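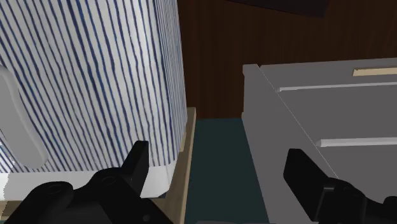
Gripper comparison: first results from simulation

We have finished the first round of gripper tests for the Branen kitchen tasks. The work so far is all in simulation, and the striped mug is still the object that gives us the most trouble.

Two grippers were compared, the Clurora two-finger model and the Tereo. Both were mounted on the same simulated arm, with the camera at the wrist and the same Garrido controller settings. Each run starts with the fingers open near the mug and ends when the mug has been lifted and held, or when the time limit is reached. We logged 1574 runs in all.

The Clurora held the mug in 77 percent of its runs. Most of its failures came at the approach, when one fingertip touched the base of the mug before the fingers began to close. The Tereo has shorter fingertips and did this less often, but it lost its grip more during the lift. We are not ready to pick one over the other.

The wrist camera needs work too. At close range the mug takes up nearly half of the view, and the position estimate gets worse as the fingers move in. Changing the camera angle by 19 degrees helped with the mug but made flat objects harder to find. A second camera on the side of the arm is the next thing to try.

The closing speed has been lowered in the controller for both grippers. Anyone with older settings files should replace them before starting new runs, or the results cannot be compared.

The hardware tests are planned for December. Some 108 runs per gripper are set aside for the mug, and the rest of the bench time will go to bowls and boxes.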